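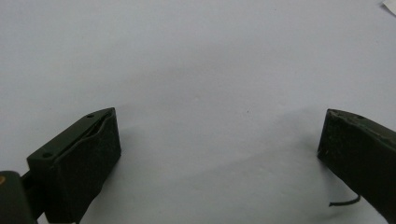

White and matte, with the light coming in from the upper left.

Spent the morning on pale surfaces at the Harnthorpe place. Everything I wipe down there is some kind of white, and each one wants something different.

1/ Shiny white is easy. Warm water, a drop of dish soap, dry cloth. Matte white holds on to pencil, shoe rubber and anything with turmeric in it.

2/ I turn off the ceiling light before I start. Light from one side shows streaks that you miss completely from overhead.

3/ Used the Plikitz cloths again. Pack of 60, and I've been through most of it since last April. They still don't shed after a hot wash – no fabric softener, though.

4/ Melamine sponges: go easy. On a matte finish they leave a polished patch, and you can't take that back. I try a corner first and give it 5 minutes.

5/ Someone asked about the Imgate spray. It's fine on tile. On matte it left a film and I had to rinse twice.

6/ Next up is the pantry. Shelves come out first, then the walls, then the floor. The jars can sit on the hall table overnight.

Feb 29, 2020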